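접는 일

일요일 밤 열한 시. 리트게이트 3층. 난방 꺼짐.
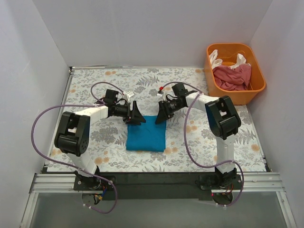 로그가 또 멈췄다. 1205번째 줄. 늘 거기서.

하므디아 합테는 의자 위에 발을 올리고 앉아 커서가 깜빡이는 걸 봤다. 커피는 식은 지 오래. 터미널 창 네 개, 그중 하나는 왜 열었는지도 기억 안 남. 월요일 아침 아홉 시에 트로스투렌 사람들이 온다. 열 시간. 아니 이제 아홉 시간 오십 분.

왼팔 플래너. 오른팔 플래너. 그리고 둘 사이에 끼어서 눈치만 보는 중재기. 스컬빌이라는 이름은 전임자가 붙였다. 이유는 안 적어놓고 나갔다. 주석도 안 달고 나갔다. 파일 맨 위에 딱 한 줄.

# 여기 건드리지 말 것

건드렸다. 금요일에.

증상은 간단했다. 양쪽 그리퍼가 천 위쪽 모서리로 내려온다. 가까워진다. 그리고 서로 기다린다. 왼팔은 오른팔이 먼저 잡기를, 오른팔은 왼팔이 먼저 잡기를. 에러도 없음. 경고도 없음. 상태는 둘 다 READY. 참 예의 바른 교착이었다.

"먼저 가."

하므디아가 모니터에 대고 말했다. 당연히 아무도 안 갔다.

전화. 샤오였다. 이 시간에.

"아직 거기야?"

"응."

"몇 번째?"

"안 세."

거짓말이었다. 로그가 세고 있었으니까.

"타임아웃을 줄여봐. 지금 얼마야?"

"1000밀리."

"600으로."

"해봤어. 그럼 둘이 동시에 포기하고 동시에 다시 와. 똑같아. 더 빨리 똑같아."

샤오가 웃었다. 아니면 하품. 전화로는 구분이 안 됐다.

"복도에서 마주친 사람들 같네."

"어?"

"왜 있잖아, 왼쪽으로 비키면 저쪽도 그쪽으로 비키고. 계속."

전화를 끊고 나서도 그 말이 남았다. 복도. 어머니 집 복도. 좁아서 둘이 같이 못 지나갔다. 명절마다 사촌들이 이불을 들고 거기서 엉켰고 그때마다 어머니가 부엌에서 소리쳤다. 누가 보이지도 않으면서. 하므디아, 네가 서! 늘 하므디아였다. 억울했는데 어쨋든 복도는 뚫렸다.

이불 갤 때도 그랬다. 어머니가 한쪽, 하므디아가 한쪽. 말은 없었다. 어머니 손목이 조금 움직이면 따라갔다. 끝과 끝이 만나는 순간에 어머니가 하므디아 쪽 모서리까지 다 가져갔고 그럼 손을 놓으면 됐다. 언제 놓는지 배운 기억은 없다. 늦게 놓으면 혼났다. 그건 기억난다.

파일을 열었다. arbiter.py. 건드리지 말 것.

대칭이 문제였다. 두 플래너가 같은 코드, 같은 비용 함수, 같은 대기 조건. 금요일에 자기가 고친 게 바로 그거였다. 예쁘게 만든다고 중복을 합쳤다. 원래는 왼쪽에만 이상한 상수가 하나 더 붙어 있었다. 0.1도 아니고 1도 아니고, 100.

diff를 다시 봤다. 지운 줄이 빨갛게 떠 있었다.

left_bias = 100

아.

아 진짜.

그게 어머니였다. 네가 서. 설명 없이 한쪽한테 붙여놓은 숫자. 전임자도 어느 일요일 밤에 여기 앉아서 그걸 쳤겠지. 그리고 너무 피곤해서 주석을 못 썼겠지. 욕했던 거 미안했다. 조금만 미안했다. 주석은 썼어야지.

줄을 되살렸다. 인지 쪽도 한 군데. 그리퍼가 모서리를 가리면 신뢰도가 바닥을 치는데, 그때마다 접기 단계가 처음으로 되돌아가게 되어 있었다. 가려지면 마지막으로 본 위치를 붙들고 있으라고 바꿨다. 안 보인다고 없는 게 아니니까. 유효 시간 600밀리. 근거는 없다. 손이 먼저 쳤다.

저장. 빌드. 오타. 다시 빌드.

열두 시 사십 분.

엔터를 누르기 전에 잠깐 멈췄다. 되면 집에 간다. 안 되면 택시도 없다.

엔터.

1203.

1204.

1205.

커서가 깜빡였다. 한 번. 두 번. 하므디아는 숨을 안 쉬고 있었다는 걸 나중에야 알았다.

1206.

right: yield
left: grasp ok
right: release

release. 그 단어를 한참 봤다. 로그는 계속 올라가는데 혼자 거기 멈춰서. 모터 소리가 낮아졌다가 다시 높아졌다. 다음 단계로 넘어가는 소리였다.

샤오한테 문자를 보냈다. 됬다. 맞춤법이 틀린 건 보내고 나서 봤고 고치지 않았다. 답은 바로 왔다. 뭐였어?

뭐라고 쓰지. 상수 하나. 편향값. 원복. 다 맞는데 다 좀 아니었다.

복도, 라고 보냈다.

샤오는 물음표 세 개를 보냈다.

커밋 메시지 창이 비어 있었다. 하므디아는 먼저 arbiter.py 맨 위로 올라가서 그 한 줄을 지웠다. 대신 적었다.

# 둘이 동시에 기다리면 끝까지 기다림. 그래서 한쪽이 먼저 가야 함. 왼쪽인 이유는 없음. 100인 이유도 모름. 지우면 1205에서 멈춤. 지워봤음.

푸시. 노트북을 닫다가 다시 열었다. 어머니 집은 지금 몇 시지. 저녁일 텐데. 아직 안 주무실 텐데.

신호가 세 번 갔다.

"하므디아? 무슨 일이야."

"아니. 그냥."

"밥은?"

"엄마, 이불 갤 때 있잖아. 내가 언제 놓는지 어떻게 알았어?"

저쪽에서 텔레비전 소리가 작아졌다.

"네가 언제 알았다고 그래. 맨날 늦게 놨지."

하므디아는 가방을 메고, 전화기를 어깨에 끼운 채로, 3층 불을 껐다.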